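The Navy Towel

The gym was on the first floor of the Leung building, above a shop that sold lamps. I started there in November, on the early shift, which ran from half past five until the day manager came in at nine. The advert had said cleaning and light duties. The light duties were unlocking the door, putting the lights on and finding whatever people had left behind the night before.

On my first morning the woman I was replacing showed me round. She had done the job for 14 years and was leaving to live near her sister by the sea. She gave me the keys, a spray bottle and a pile of dark blue towels folded in quarters.

"One towel for the machines, one for the mirrors," she said. "Don't mix them up. The mirrors will show you if you do."

The spray was called Bollolum and it smelled of pears. She told me to put it on the cloth and never on the machine. A lad before me had sprayed it straight into a console and the screen had gone off and stayed off. The repair had cost 1,490 pounds, and she said the figure slowly, so that I would remember it. I have remembered it.

She did the first bike herself while I watched. She began at the top, with the handlebars, then the seat, then the post under the seat, and finished down by the pedals. She said people only ever wiped the seat, if they wiped anything, and that the handles were where the dirt was. Before each machine she shook the towel out, turned it to a clean part and twisted it hard between her hands. I asked her what the twisting was for. She looked at the towel.

"I don't know," she said. "My mother did it."

By the end of the week I was doing it as well.

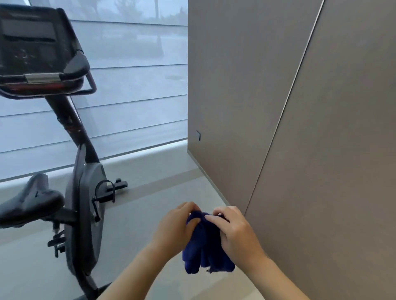 She stayed with me for five mornings. We didn't talk much. She would work along the window and I would start at the wall, and we met somewhere near the water fountain. Outside it was still dark when we began, and by the time we got to the mats there were buses going past with their lights on and people standing up inside them.

On the Thursday I had told my brother I would give it until Christmas. I had been at Firetti for most of my working life, in the office, sending out invoices for kitchen taps, and when it closed I had thought I would find another office. I had written to a lot of offices. He asked me on the phone what the new job was like and I said it was quiet. He said that was something.

On her last morning she walked round every machine with her coat on. She didn't touch them. She stopped at one of the bikes and told me about a man who had come in at six every day for years and always used that one, even if all the others were free. He never spoke to her beyond good morning. One winter he stopped coming. She had kept expecting him until the spring, and she still did that bike first.

"You don't have to," she said. "I'm only telling you."

Then she handed me a tin with the spare keys in it, said the back door stuck in wet weather, and went down the stairs. I heard the street door close. I had meant to say something to her and had got as far as working out the first part of it.

I did the bikes on my own that day. It took me a good deal longer than it had with two of us, and at nine the manager found me still on the last row. He was a pleasant young man who was always eating something out of a box. He said not to worry about it. He said that between the two of us, head office was thinking of going over to paper wipes in a dispenser on the wall, and the members would do the machines themselves.

"Would they, though?" I said.

"That's what Sketex reckon," he said. Sketex was the firm that sold the wipes.

The dispenser came before Christmas. It was put up by the door with a sign under it. For a week or so the members used it, and there were wipes on the floor and wipes stuffed into the cup holders. Then it ran out, and it was a while before anyone ordered more. I went on with the towels. I washed them at home at the weekend with nothing else in the machine, and dried them over the banister, and took them back in a carrier bag.

I got quicker. I learned that the upright handles want doing with the whole towel wrapped round them, one hand on top and the other lower down, and a slow turn. If you dab at them you are there all day. I learned which of the members said hello and which would step over me. There was a woman of 70 who did her half hour on the bike reading a library book, and she always lifted her elbows so that I could get past, though there was plenty of room.

It was she who asked about the other one.

"What happened to your friend?" she said. "The lady with the grey hair."

"She's gone to the coast," I said. "To be near her sister."

"Did she? She never said." She turned over a page. "She used to do this one first. I noticed that. I used to wait for her to finish."

I said I did it first too. She nodded, as if that was what she would have expected, and went back to her book.
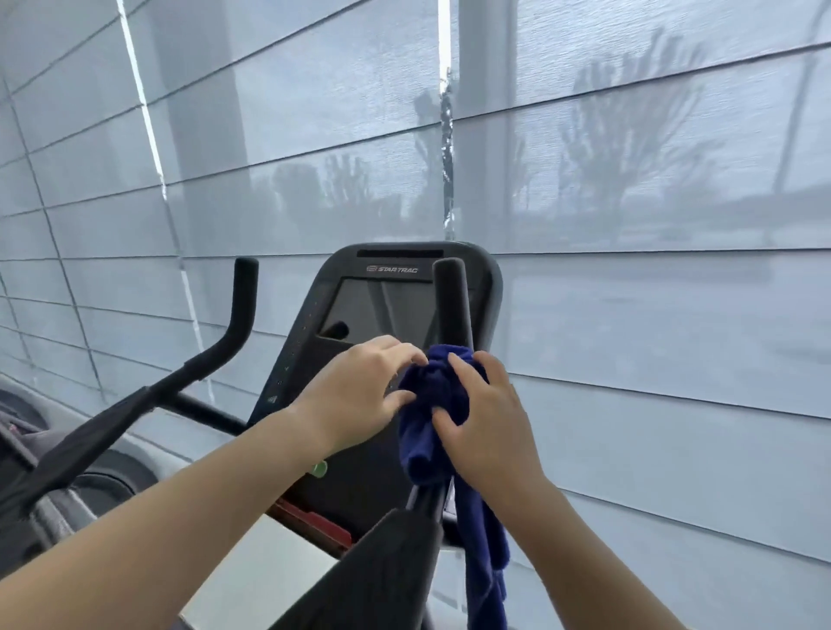 Page last changed: October 10, 2024

In January my brother rang and asked if I had heard back from any of the offices. I had. One of them, a firm that hired out scaffolding, wanted me to come and talk to them. The letter was on the kitchen table under the fruit bowl. I told him I was thinking about it.

"What's to think about?" he said. "It's a chair and a desk."

I said I would ring them in the morning – and I did mean to. But in the morning it had rained, and the back door stuck, and by the time I had got it open with my shoulder I was late starting. I put the lights on. I took the top towel off the pile, shook it out and sprayed it.

A postcard had been pushed under the street door with the rest of the post. It was addressed to the gym, with no name on it, because I don't think she had ever asked me mine. There was a pier on the front. On the back she had written that the flat was small but warm, that her sister talked too much, and that she had found a job, three mornings a week, at a swimming pool. The tiles were terrible, she said. There were about 200 lockers and every one of them had something sticky in it. She hoped the mirrors were all right.

I read it twice, standing on the stairs, and took it up with me. There was a corkboard behind the desk with the fire notice on it and a price list from two years before. I took down the price list and put the postcard there, pier side out. Then I thought about it and turned it round, so that the writing showed.

It was ten to six by then. The woman with the library book was coming up the stairs, one hand on the rail, and I could hear her stopping on each landing. I twisted the towel and went over to the bikes to make a start.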